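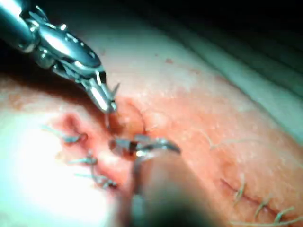 # Letters Home: Belief, Blame and Money in One Family's Migration Story

Submitted 21/05/2019, second-year project, Religion and Community Life

When I started this project I wanted to write about churches and immigration in general, and my adviser, Ctibor Mikuš, very kindly told me that I would still be writing it when I was a grandfather. So I made it smaller. I ended up with a box of letters, four long conversations, and one question: when a relative who has gone abroad runs into trouble, how does the family at home explain it?

The letters belong to the Barta family, who left the village of Pletent in 1880 and settled in Wiltico, where a good many of their descendants still live (and where I was fed extremely well). There are 40 letters in the box. Most are short and most are about money, weather and who has married whom. I read them in translation, with a dictionary beside me for the places where the translator had left a word alone.

## What the letters say

The eldest son lost his savings in his second winter in Wiltico. He had lent them to a business partner, and the partner went under. He puts this down quite plainly in his own letter. His mother's answer is very different. She writes that a neighbor had "looked hard" at him on the day he left, that she had felt it at the time, and that she had asked the priest for a blessing on his coat. She asks him to send the coat back so it can be done again.

I must admit I laughed the first time I read that. By the third reading I felt differently about it. She could not see the business or the partner, and she had never been farther than the market at Bitus. The neighbor she saw every morning. It seems to me that she reached for the part of the story that was close enough to do something about — and a blessing was something she could do.

Two of the later letters show how much this kind of talk could hurt. The neighbor's daughter stopped coming to the well when the Barta women were there, and a debt between the households was called in early. I could find nothing to say whether the families ever made peace.

## What people told me

My four conversations were with members of the congregation in Wiltico, all of them born after the last letter was written. I had expected them to be embarrassed by the coat. Instead, three of them had a similar story of their own, and the fourth said she didn't believe a word of it but still wouldn't tell her aunt about a new job until the contract was signed.

Shahzad Chaudhry, a classmate who is working on remittances, read my notes and pointed out something I had missed. In nearly every story the person blamed is somebody who got no share of the money sent home. I went back to the letters with that in mind, and the neighbor had indeed asked for a loan in the spring and been refused.

## Problems with the project

I don't read the original language, so I have leaned on the translator more than I would like. The father's letters are missing altogether. I also talked only to people who go to church regularly, and relatives who have drifted away might remember things in quite another light. If I carry on with this next year, I would like to start with them, and with the parish record in Pletent, which I wrote to in April and am still hoping to hear from.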